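Interim Progress Report to the Corham Fund
Project: Learning from Corrections in Tabletop Manipulation
Submitted by the Iyengar Laboratory
Report date: Aug 4, 2019

1. Purpose of this report

This report covers the second period of the grant. It describes the work completed since the last report in April, the main result to date, the problems that remain open, and the use the laboratory proposes to make of the final period. It was prepared by Elsa Hämäläinen, project lead, with technical sections by Yuto Miyazaki and Kiều Vương. Spending is reported separately on the Fund's own form.

2. Background

The project asks whether a robot arm can learn everyday kitchen tasks with less human effort if its teachers correct it while it works, in place of recording full demonstrations from start to finish. In the usual method, an operator guides the arm through a whole task many times, and a control policy is trained to copy what the operator did. The policy then tends to fail in positions that the operator never visited. A skilled operator seldom misses a cup handle by a finger's width, and so the recordings contain very little on how to recover from such a miss.

Our method, which we call Dadimik, begins with a modest set of full demonstrations. The policy trained on them is then allowed to run. An operator watches and takes over when the arm is heading toward a failure, brings it back to a sound position, and releases control. The takeover and the seconds that led up to it are stored together. Training gives extra weight to the correction and lowers the weight of the motion that made it necessary.

The proposal promised a working version of this method on one arm, a comparison with plain demonstration training, and a public release of the recordings. The first of these is complete. The second is complete for three of the four task groups. The third is in preparation.

3. Work completed in this period

3.1 Station and tasks

The work station was rebuilt at the start of the period. The tabletop is now fixed in relation to the arm's mount, which removed a slow drift in calibration that had affected our early recordings. A toaster oven was added at one side of the table so that tasks with a hinged door could be studied alongside simple picking and placing. Images are recorded both from the gripper and from a fixed view over the table.

The four task groups are placing food items on a plate or in a bowl, moving items into and out of a colander, handling cups, and loading the oven. Toy food is used for the most part. It keeps its shape over many repetitions and can be washed.

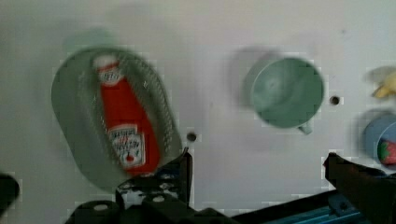
Object layouts are changed between runs according to a written schedule drawn up by Gangadharan Warrier. The schedule includes layouts in which one object partly hides another from the gripper view, and layouts in which a target lies close to something the gripper must not disturb. In the first period, layouts were left to the operator, and a review found that operators had favored arrangements that were easy to reach. We consider the schedule one of the more useful changes made this year, and it will be included in the release.

3.2 Recordings

The collection now holds 3000 recorded runs, of which 700 contain at least one correction. All runs have been checked by a second person for mislabeled tasks and for missing camera data. Runs that failed this check were repeated under the same layout, and the original files were kept apart for reference.

Corrections were at first marked by the operator with a foot switch. Operators reported that they were often late in pressing it, and the recordings agreed with them. The present software marks a correction from the moment the operator's hand control begins to move, and then looks back over the preceding motion to find where the arm left its expected path. Mr. Miyazaki wrote this part of the software. Earlier recordings were processed again so that the whole collection uses the same rule.

3.3 Training

Policies are trained separately for each task group. We attempted a single policy for all groups early in the period and set it aside, as the oven tasks involve much longer motions than the others and appeared to crowd them out during training. Dr. Vương has since found a way of balancing the groups that looks promising in small tests. It has not been used for any result in this report.

4. Main result

Policies trained with corrections completed more runs than policies trained on the same number of hours of full demonstrations. This held in each of the three task groups compared so far: plate and bowl, colander, and cups. Operator time was counted in the same way for both methods, and included time spent watching the arm without touching the controls. We regard this as the fair measure, although it is the less favorable one for our method.

The advantage was largest in the colander group. Reaching over a raised rim leaves little room for error, and policies trained on plain demonstrations often touched the rim and then continued as though they had not. Policies trained with corrections more often lifted, moved over, and tried again. For flat items on a plate the two methods were closer, and on the easiest layouts we found no difference that we would be willing to defend.

Two further tests were carried out to find the cause of the improvement. In the first, corrections were kept but given no extra weight. Most of the benefit remained. In the second, the motion leading up to each correction was left in training at full weight. The benefit was much reduced, and in the cup group it disappeared. We conclude that removing the influence of poor motion matters more than stressing good motion. This was not what the proposal expected, and the description of the method has been revised to reflect it.

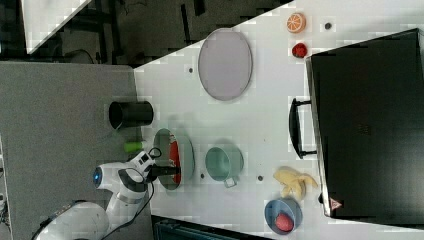

The comparison for the oven group has been delayed. Opening the door requires the gripper to follow a curved path while holding steady contact, and the present controller is too stiff for this. On several occasions the arm stopped itself on its force limit before the door was fully open. Jagadeesh Kurian is adapting the controller to give way slightly along the direction of the door's swing. Until this is done, any comparison of training methods on these tasks would mainly measure the controller.

5. Difficulties and changes to plan

Operator differences. The laboratory has trained 5 operators. They do not intervene at the same point. One takes over at the first sign of hesitation, while another waits until contact is nearly certain. Policies trained on late corrections recovered better from serious errors but moved less smoothly in ordinary runs. We have not settled on a recommended practice. Each recording now carries a code for the operator so that other groups can study the question.

Thin items. Slices and other flat pieces remain the most common cause of failure in the plate and bowl group. The fingertips tend to push the piece along before closing on it. Softer fingertip pads supplied by Flaveneo were tried and gave a better grip, but they wore quickly at the corners and changed the apparent position of the fingertips as they did so. The standard fingertips have been put back for all recorded work.

Image quality. Fast wrist motion produces blur in the gripper view. A shorter exposure reduced the blur but made the images too dark under the existing lights. Brighter lights have been ordered within the equipment budget. We do not plan to discard the blurred recordings, as a policy in normal use will meet the same conditions.

Staffing. Mr. Warrier will move to half time for the final period. His work on layouts is complete, and the remaining tasks in his area will be shared between Mr. Miyazaki and Mr. Kurian. No change to the personnel budget is requested.

6. Plan for the final period

The first priority is the controller change and the oven comparison that depends on it. If the controller is not ready by the middle of the period, we propose to report the oven group as a separate study of door opening and to close the main comparison with three groups. We would ask for the Fund's written agreement before taking that step.

The second priority is the release. The recordings, layout schedule, and training code will be issued together, with a short guide for groups that use a different arm. A trial copy has been prepared for internal use. The main work left is to write plain notes on which recordings were made before the station was rebuilt, and how their calibration differs.

Dr. Vương will also test the balanced training of a single policy on the full collection. This was not part of the original proposal. It needs no new recordings and can be done with computing time already granted.

A paper describing the method and the three completed comparisons is in draft. A copy will be sent to the Fund before it is submitted.

7. Request to the Fund

The laboratory requests approval to move the unspent part of the travel line to equipment, to cover the lights and a spare set of standard fingertips. The amounts are given in the financial form. Questions on this report may be addressed to Elsa Hämäläinen at the Iyengar Laboratory.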